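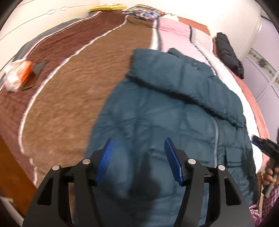 Wirkeck Hand Gripper, Pair

The Wirkeck is a hand-held gripper for recording manipulation tasks without a robot in the room. The operator holds one in each hand and does the job the way they would like the robot to do it. A camera on the tool sees what the jaws see, and the recording is turned into training data afterward.

It is sold as a pair for two-handed work. Single units are available for customers who only need one arm, or who already own a pair and want a spare.

What it is used for

Most of our customers record household and light warehouse tasks: folding clothes, making beds, loading bins, opening drawers. Clothing is where a pair makes the biggest difference. A quilted jacket laid out on a bed has to be taken by two edges at once, and the filling shifts while you do it. That is hard to show with a joystick and slow with a full leader arm. With the Wirkeck you pick up the jacket and fold it.

Because there is no arm to mount, you can record in real homes. Bedding with several layers, patterned pillows and other clothes lying nearby are all useful in a data set, and there is no need to clear the room first. We do suggest keeping the second gripper in view of the first when you can. It helps with alignment later.

Jaws and finger pads

Each gripper has two mirrored jaws carried on pivoting linkages, so the pads open and close together. The arms have a long triangular cutout, which takes out weight and lets the camera see a little more of what is behind them. Arms and linkages are black.

The pads are blue, with fine parallel ridges across the gripping face. The ridges hold slick shell fabric, knitwear and thin sheets. Pads are a wear part and should be replaced when the ridges start to round over. Worn pads slip on nylon well before they slip on cotton, so check them on a jacket or a raincoat.

The color is also practical. Jaw opening is read from the camera picture, and blue separates well from most fabrics. For work on blue or teal goods in dim light, record a short test and check the tracking before you start a long session.

Using the data on a robot

The same jaws and pads are available as a wrist-mounted version, the Wirkeck R. Fit it to your arm with the matching camera bracket and the robot has the same view and the same reach between the pads that the operator had. Policies trained on hand-held recordings should be run on the R version only. Other grippers will close, but the contact points will be off.

Recordings are processed in Nullow, our desktop software. It lines up the left and right recordings, works out the path of each gripper and marks any stretch where tracking was lost. Those stretches can be trimmed or thrown out. Nullow also replays a session for remote control, so an operator can start from a recorded fold and take over by hand at any point.

In the box

Left and right hand gripper
2 cameras with brackets
2 charging cables
Spare set of blue finger pads
Calibration card
Nullow license, one seat

Memory cards are not included.

Care

Wipe the pads with a damp cloth. Do not use solvent. Lint collects around the pivot pins when you work with fleece or fuzzy blankets - blow it out after each session and do not oil the pins. Run the calibration again after changing pads or if a gripper has been dropped.

Ordering

Pads are sold singly or in bags of 100. Pairs ship from our Varnport warehouse. Orders for the R version are built to suit the arm, so please tell us the model when you order. Customers in Canada should order through Hrynyshyn, who also handle repairs there.

Sample recordings can be requested from the sales desk. The clothing set has 1000 folds and comes with the calibration files.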